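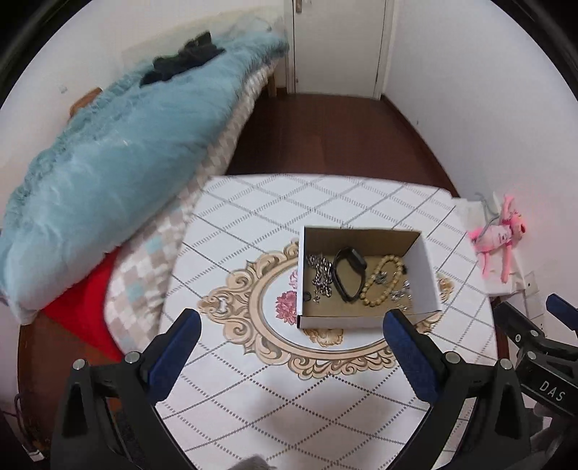 A printed cloth with scrolls and flowers on the table.

Tablecloth tips, and which ones I'd ignore

Every October my inbox fills up with advice on getting the table ready for visitors, most of it copied from somebody who copied it from somebody else. I've tried a fair bit of it on my own cloths. Results below.

Salt on red wine. People swear by it. I tipped a small mountain on a fresh spill and got a pink stain with grit in it. Cold water from the back of the cloth, straight away, did far more. If it has dried, soak it overnight in biological powder and don't tumble dry until the mark has gone.

White vinegar to "set" the colours. I can't find anyone who can tell me how this is meant to work on a modern print. Wash at 30 or 40, inside out if it will go, and leave the vinegar for the kettle.

Candle wax. The brown paper and warm iron trick does work, to my surprise, but only on plain cotton. On a wipe-clean cloth you'll ruin the coating. Chill the wax with a bag of peas and lift it with the edge of an old bank card.

Fold lines. Hanging the cloth in a steamy bathroom took out the small creases and left the big ones looking just as bad. Iron it slightly damp, from the middle outwards. Better still, roll it round a cardboard tube when you put it away.

Measuring. Shops will tell you a long cloth looks smarter. It also ends up in people's laps. Measure the table, add the drop you want twice over, and check it against the packet. My table takes a cloth 195 cm long and not a centimetre more, or the chairs catch it. If there's a big pattern in the middle, lay it out and look before you cut off any labels, as they aren't always printed centrally.

Stain sprays. I paid for two from the market at Plolby and would not buy either again. Washing-up liquid and a soft toothbrush did the same job on gravy.

Nigel Tapley wrote in to say bicarb gets curry out of anything. It didn't get it out of mine. If you've had better luck, tell me what the cloth was made of and how long the stain had been there.

Updated August 7, 2023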